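Filed under: Under the Sink & Other Dark Places

Drips, Slips and Slow Drains: Getting Along With Your Own Plumbing

My first plumbing repair cost me a washer, a new pair of pants and the ceiling of the room below. I've gotten better since, mostly by doing less of it and doing it slower. What follows is the stuff I wish had been taped inside the cabinet door when I moved in, along with a few bits from readers who have been wetter than I have.

Before you touch anything

Find the shutoff valve. Do this today, while everything is fine and you're in a good mood. The little valve under the sink is the one you want, and it has probably not been turned since it was installed. Turn it gently clockwise. If it won't budge, don't hang off it with a wrench, or you'll own a much bigger project. Go shut off the main for the house and put "replace stop valve" on the list you keep for such sorrows.

Then open the faucet and let it run out. Put a shallow pan under the trap. A bucket is what everyone tells you to use, and a bucket is three inches too tall for every cabinet I've ever knelt in front of. An old roasting pan fits. Do not give it back to the kitchen afterward.

Take everything out of the cabinet first, too. I know. You'll want to work around the dish soap and the four half-empty bottles of window cleaner. You'll knock over each one, in order of stickiness.

Joining two lengths of pipe

Most of what goes wrong under a sink goes wrong where one piece meets another. The usual sins are a crooked joint and an overtightened one, and a beginner can commit both in a minute flat.

Try the whole run dry first, with every piece in place and nothing tightened. If two ends don't meet without you leaning on one of them, something is the wrong length. Trim it or replace it. A joint that has to be held in line by force will sit there quietly until you have company.

With slip-joint fittings the nut goes on the pipe first, then the washer, with the tapered side facing the joint. I have assembled a trap three times in one afternoon with the nut still sitting on the counter, watching me. Hand-tight plus a quarter turn is plenty for plastic. If you hear a creak, back off.

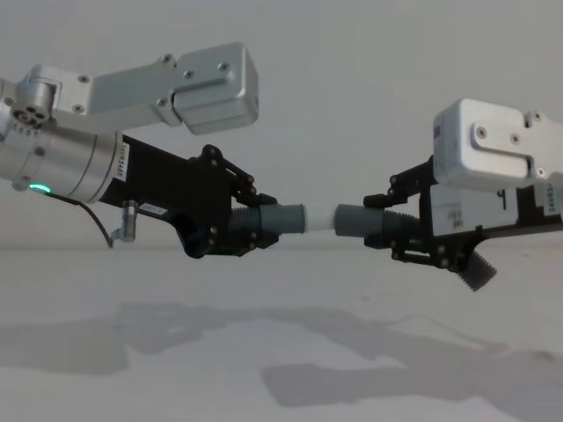 Thread tape, and when to leave it alone

Thread tape goes on tapered threads, the kind where the seal happens in the threads themselves. Wrap it clockwise as you look at the end of the pipe, three or four turns, pulled snug. Wrap it the other way and it bunches up and peels off as you screw the fitting on, leaving you with a small white beard and a leak.

It does nothing useful on slip joints or on anything with a rubber washer. People put it there anyway. My father put it everywhere, including once on a garden gate.

Reader Rodel Samonte keeps his roll on a loop of string around the main shutoff so he always knows where it is. I tried that and now I always know where the string is.

Slow drains

Skip the chemical opener, especially the second bottle after the first one failed. You'll end up taking the trap apart regardless, and now it's full of something that wants your skin.

Start with the stopper. In a bathroom sink it's almost always hair, wound around the stopper rod like a scarf. Reach under, undo the nut that holds the pivot rod, slide the rod back and lift the stopper straight out. Wear gloves and don't do it before lunch.

If that's clean, plunge. Stuff a wet rag in the overflow hole first — otherwise you're just pushing air in a circle. Twenty good strokes, then run the water. For a kitchen sink with two bowls, block the other drain, or the contents will visit you from that side.

After that, the trap comes off. Look at how it's arranged before you loosen anything. Mark the pieces with a grease pencil if you have one. Mine is in the same place as the tape.

Checking your work

Dry every joint with a paper towel, then wrap a fresh piece around each one. Fill the basin to the top and let it all go at once, since a trickle from the faucet won't test much of anything. Then look for a wet spot on the paper. Jelle Van Beek wrote in to say he leaves the paper on overnight and checks it at 6 a.m., and I have adopted this, except for the hour.

Leave the cabinet empty for a day. Your family will complain about the window cleaner in the hallway. Let them. 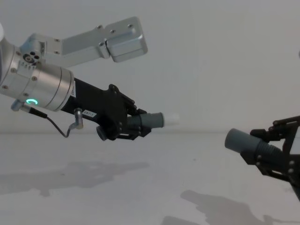 Why does my new trap drip only when the sink drains?

The drain side has no pressure in it until water comes down, so a poor joint can stay bone dry until you pull the plug. Loosen the nut, check that the washer is seated flat with its taper toward the joint, line up the two pieces and tighten again by hand. If it still drips, change the washer. They cost pennies, and the old one has probably been pinched.

Recently in Under the Sink & Other Dark Places

The Toilet That Runs at Night
Caulk: A Short History of My Regrets
Which Wrench, and Where Did You Leave It
Outdoor Faucets: What to Do Before the First Freeze
Readers Write: Things We Found in the Trap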